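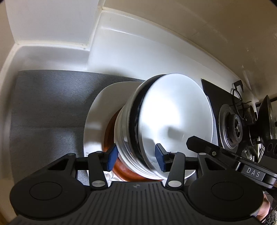 Week 9 handout: Choosing an end effector for kitchen work
Notes by Ivar Myklebust

Read this before the lab. It covers the hand-held gripper trials in the sink, what I think they tell us and what I think they don't. You'll get more out of the lab if you arrive ready to argue with it.

1. The question

Every gripper brochure has a kitchen in it. A hand picks up a mug, sets it on a rack, and we are meant to conclude that dishes are solved. I have read a good many of these and I still couldn't tell you, from any of them, how often the mug was dropped.

Our question is smaller. Given a two-finger parallel gripper with soft pads, which dishes can a person pick up with it, from which starting positions, and how much of the success belongs to the gripper? The last part is the hard one. When a person holds the tool, that person is the arm, the controller and most of the vision system. A tidy grasp may tell you a lot about the person.

2. What we are comparing

Jareck: two jointed fingers, textured pads, held in the hand. Opens wide enough for the rim of a bowl but not for the full width of a dinner plate.

Stelura: same general idea, stiffer fingers, narrower pads. The maker's sheet makes much of its grip force. Treat that number with care, as it was measured on a flat steel block and you won't find many of those in a sink.

Amin: suction cup on a short wand. Included because someone always asks.

All three get the same dishes and the same sink. I would have liked a fourth, but Tultent wouldn't lend us theirs without a say in what we published, and I said no.

3. Why rims

Beginners go for the body of a bowl. It's the biggest target and it's where your own hand would go. For two fingers that close toward each other it is often a poor choice: the wall slopes, the pads meet it at an angle, and squeezing harder pushes the bowl out of the grip.

The rim is usually better. It gives the pads an edge to bear on, and it is often the part you can reach when dishes are leaning on each other. A bowl on its side can be taken near the lower part of its rim, with a pad at the left and a pad at the right, and that leaves the operator a fair view of the inside.

The price is torque. Hold a bowl by one part of its rim and most of its weight hangs off to one side of the pads. Two small contact patches resist turning only as well as their friction allows. Look for rotation before you look for slip. In our trials the bowls nearly always turned in the pads before they fell, and operators corrected for it with the wrist without noticing they had done so. Ask yourself what a robot arm would have done in the same half second.

4. Things that make a sink awkward

Clutter. Dishes touch. A bowl in front of another bowl, with a plate leaning behind, is three problems at once, and the finger that misses the first will find the second.

Shine. Glazed surfaces throw back the ceiling lights. A depth camera may report a hole where there is a highlight. White dishes against white basin walls are hard on plain colour cameras too.

Walls. The basin limits where your wrist can go. The approach that looks best on paper may put the mounting arm through the side of the sink.

Soft things. Cloths and mats move when you drag a dish across them. They also get pinched between a pad and a rim, and then you are lifting two things.

5. The numbers, and how far to trust them

In November we ran the Jareck on 44 rim grasps and scored 93 per cent as "held until released". Before you copy that into your report, consider the following.

The scoring was done by the person holding the gripper. We have since changed this.

A grasp that took several tries to close was scored the same as one that closed first time. Operators averaged 4 small adjustments before lifting, and a robot would need to get those from somewhere.

The dishes were ours. We had been handling them for weeks and knew which ones were heavy.

The Stelura did a little worse on bowls and a little better on plates. With a sample this small I wouldn't bet lunch on either difference. The Amin held well on flat, clean plates and let go of nearly everything with a curve or a crumb on it.

You may hear that the cure is more data, and that 2,000 demonstrations would settle the matter. Perhaps. If those demonstrations come from the same two people at the same sink, you will have a very good record of two people at a sink. I'd sooner have fewer, from more kitchens, with the failures left in.

6. In the lab

Work in pairs. One holds the gripper, the other scores and keeps quiet.

Start with a single bowl, then add a second, then lean a plate behind them. Don't rearrange things to make the grasp easier. If you catch yourself nudging a dish first, write it down – a nudge is an action and belongs in the log.

For each try, record: the dish, where the pads touched it, adjustments before lifting, any turning in the grip, and whether the dish touched anything on the way out.

Stop and call it a failure if you bring your other hand in. Yes, even if the dish was "going to be fine".

Wipe the finger pads between sets. A film of dish soap changes the friction more than swapping grippers does, and last year's class spent an afternoon comparing soap.

7. To hand in

One page, due 12/18/18, on paper. Say which gripper you would pick for rim grasps and what result would change your mind. If nothing would change your mind, you haven't run a test and I'll mark it that way. Include your log sheet, crossings-out and all. Marks come off for the word "robust" unless you say robust to what.

Spare log sheets are in the tray by the door. Bring your own tea towel.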